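Rapport de projet – Ranger la table commune de l'atelier
Module « Organisation des espaces partagés », première année
Avril 2018

1. Point de départ

Dans notre résidence étudiante de Plosgate, il y a une petite pièce au rez-de-chaussée qu'on appelle l'atelier. Elle contient une grande table noire, deux étagères et un placard qui ne ferme pas bien. Les étudiants y viennent pour réparer un vélo, monter un meuble, boire quelque chose, ou simplement travailler quand la bibliothèque est fermée. Comme la pièce sert à tout le monde, les choses restent sur la table. Quand je suis arrivé en novembre, il fallait chaque fois pousser les affaires des autres pour poser les siennes.

J'ai choisi ce sujet pour mon projet parce que je voulais comprendre pourquoi une table se remplit toujours de la même manière, et si on peut changer cela sans mettre des affiches d'interdiction partout. Le professeur a accepté, avec la condition que je ne dépense presque rien.

2. Ce que j'ai fait d'abord

Pendant 8 semaines, j'ai noté dans un cahier les objets restés sur la table à la fin de la journée. Je passais toujours à la même heure, après le dîner. Je n'ai pas noté les noms des personnes, seulement les objets et l'endroit où ils étaient posés. À la fin, j'avais 221 lignes dans le cahier. Plusieurs lignes concernent le même objet, qui peut rester longtemps : une boîte à vis sans couvercle revient jusqu'à 6 fois de suite, toujours dans le même coin.

J'ai ensuite classé les lignes par famille. Les outils, les emballages, les boissons, les papiers de cours, et une famille « divers » que j'aurais voulu plus petite. Cette classification n'était pas facile. Par exemple, un carton vide est un emballage, mais un carton où quelqu'un garde encore le produit est une boîte de rangement. J'ai changé d'avis deux fois, et j'ai dû recommencer une partie du tableau.

J'ai aussi distribué un questionnaire court dans les boîtes aux lettres. Les réponses étaient moins utiles que le cahier. Presque tous ont écrit qu'ils rangent leurs affaires avant de partir.

3. Les objets et leur place

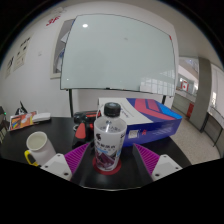 La famille la plus difficile pour moi était celle des boissons. Au début je pensais que les bouteilles étaient des déchets oubliés, et j'avais prévu une poubelle de plus à côté de la porte. En relisant le cahier, j'ai compris que beaucoup étaient laissées avec leur bouchon, par des gens qui pensaient revenir. Une bouteille en plastique transparent, avec son bouchon noir vissé, posée droite sur un dessous de verre rouge foncé, ne ressemble pas à un déchet, et personne n'ose la jeter. Le dessous de verre donne à la bouteille une place à elle, et j'ai voulu utiliser cette idée pour les autres objets aussi. Pour la surface brillante de la table, c'est également une bonne protection, parce que les ronds laissés par les verres se voient beaucoup sur le noir.

Les outils posent une autre question. Un outil électrique est lourd, on ne le range pas volontiers s'il faut ouvrir un placard et déplacer trois choses. On le laisse donc sur la table, près de l'endroit où l'on était debout. Les grands cartons, eux, prennent toute la place derrière. On les garde « au cas où », pour la garantie ou pour un déménagement, et pendant ce temps ils servent de mur contre lequel les autres objets s'accumulent.

4. Proposition et essai

J'ai divisé la table en deux parties avec une bande de ruban adhésif mat. La moitié près de la fenêtre doit être libre le soir. L'autre moitié est la partie « en cours », où l'on peut laisser un objet si on reprend le travail le lendemain. Les dessous de verre sont tous dans la partie « en cours ».

Pour les outils, j'ai fixé une planche basse au mur, à la hauteur de la main. J'ai essayé d'abord avec un panier de la marque Stindport que quelqu'un avait laissé dans l'étagère, mais les câbles se mélangeaient au fond et il fallait tout sortir. La planche est moins jolie et elle marche mieux. Les crochets viennent de la quincaillerie Drernen, et le reste du bois était déjà dans le placard.

Pour les cartons, j'ai libéré le haut de la deuxième étagère. Chaque carton porte maintenant la date du jour où il a été posé, écrite au crayon sur une étiquette. Après un mois, il descend au local de tri. Cette règle a été discutée assez longtemps à la réunion de l'étage, certains trouvaient le délai trop court. Nous l'avons gardé pour l'essai.

Le montage complet est décrit dans l'annexe, dossier numéro 2497 du secrétariat, avec les mesures de la planche.

5. Résultats

La partie libre de la table est restée libre presque tous les soirs de l'essai. Les outils sont revenus sur la planche dès la première semaine, ce qui m'a surpris. Les bouteilles restent encore, mais elles sont regroupées du bon côté, et on peut nettoyer la surface sans tout soulever.

Les papiers de cours n'ont pas changé. Je n'avais rien prévu pour eux, seulement un bac en carton, et il a été rempli de publicités du restaurant Tang. Je l'ai enlevé.

6. Limites et suite

L'essai était court et j'étais souvent présent dans la pièce. Il est possible que les gens aient rangé parce qu'ils me voyaient avec mon cahier. Il faudrait refaire les observations sans moi, par exemple avec un autre étudiant qui n'habite pas la résidence.

J'aimerais aussi remplacer le ruban adhésif, qui se décolle déjà aux coins, et réparer la porte du placard. Pour la porte, j'ai demandé un devis, mais je n'ai pas encore reçu la réponse.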